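# Ticket: el planificador suelta los sobres antes de tiempo (celda de clasificación, banco B)

Estado: reabierto
Componente: percepción + política de agarre
Módulo afectado: Plarmont, rama de integración

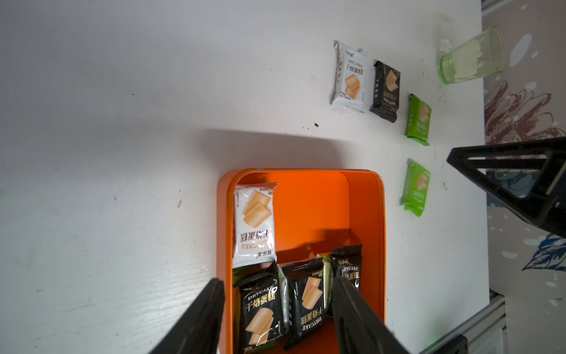
Tamason responde que el fallo es de calibración mano-cámara y que basta con repetir la rutina de siempre. Según ellos, la transformación entre la muñeca y la base se ha desplazado y el resto de la cadena está sano. Piden cerrar el ticket en cuanto se cargue el fichero nuevo.

No lo cierro. Es la segunda vez que se culpa a la calibración sin adjuntar un solo residuo. La repetimos en diciembre, con el mismo procedimiento, y el error de reproyección salió dentro de lo admitido. El fallo siguió igual.

## Síntoma

La tarea es pasar los sobres de bizcocho de la mesa a la caja naranja. Con la caja vacía va bien. Cuando ya hay varios sobres apretados en el mismo extremo, Plarmont da por alcanzada la pose de depósito demasiado pronto y ordena abrir los dedos. En el registro queda `place_ok`, con confianza alta, aunque el sobre acabe apoyado en el borde.

De 30 ciclos lanzados por la mañana, 13 terminaron así. El panel de Dalero los contó todos como éxitos. Dejo constancia de que cualquier porcentaje sacado de ese panel no me sirve.

## Lo que se ha probado

**Recalibrar.** Hecho. Sin cambios.

**Bajar la velocidad de aproximación.** Lo propuso Dalero. El ciclo se alarga y la apertura se dispara en la misma pose. Si fuera inercia o retardo de la cámara, algo se habría movido. Revertido.

**Cambiar la iluminación.** Aquí sí hay efecto, aunque menor del que me vendieron. El interior de la caja es brillante y el reflejo a lo largo del reborde entra en la segmentación como si fuera contorno de objeto. Con luz difusa la máscara mejora a simple vista. Los depósitos falsos bajan algo, y no me atrevo a dar cifra con tan pocas repeticiones.

**Actualizar los pesos de Agarwal.** Las notas de la versión prometen «robustez en escenas densas». No dicen con qué escenas se midió. En las nuestras, dos sobres negros contiguos siguen saliendo como una sola instancia cada vez que los bordes se tocan. El blanco lo separa sin problema. Los verdes también, pero sobre la mesa, que es el caso fácil.

## Hipótesis de trabajo

Creo que hay dos fallos encadenados y que el primero tapa al segundo.

1. El segmentador funde los sobres del mismo color y devuelve un centroide que cae entre ellos.
2. El planificador usa ese centroide para calcular la altura libre. Como la masa fundida parece más ancha y más alta, decide que ya ha tocado fondo y suelta.

La calibración no entra en ninguno de los dos. Para comprobarlo sustituí la máscara por una anotada a mano en un fotograma problemático y repetí la planificación fuera de línea. La pose de depósito bajó unos 27 mm y cayó donde tenía que caer. Es un solo fotograma; lo cuento como indicio.

```
[perc] instances=merged class=pouch_dark conf=high
[plan] clearance: below threshold -> release
[exec] gripper: open
[eval] place_ok
```

Fijaos en la última línea. `place_ok` se emite al abrir la pinza, sin volver a mirar. El evaluador comprueba que se envió la orden. La posición del sobre le da igual.

## Pendiente

- Tamason: residuos de la calibración anterior y de la nueva, en crudo. Sin eso no vuelvo a parar la celda.
- Agarwal: aclarar si el umbral de fusión de instancias es configurable. En la documentación aparece el parámetro; en el binario que tenemos, cambiarlo no hace nada.
- Dalero: retirar el panel o ponerle un aviso hasta que `place_ok` dependa de una segunda captura.
- Por mi parte: anotar a mano más fotogramas con la caja a medio llenar y repetir la prueba fuera de línea.

## Nota de la tarde

Ha llegado el fichero de calibración nuevo. Lo he cargado por no discutir. La diferencia con el anterior está por debajo del ruido de la propia rutina. El primer ciclo con la caja a medias ha vuelto a soltar alto y el registro ha vuelto a escribir `place_ok`.

Dalero pregunta si puede bajar la prioridad a «menor» mientras tanto. No. Sigue en alta y asignado a percepción, con copia a planificación.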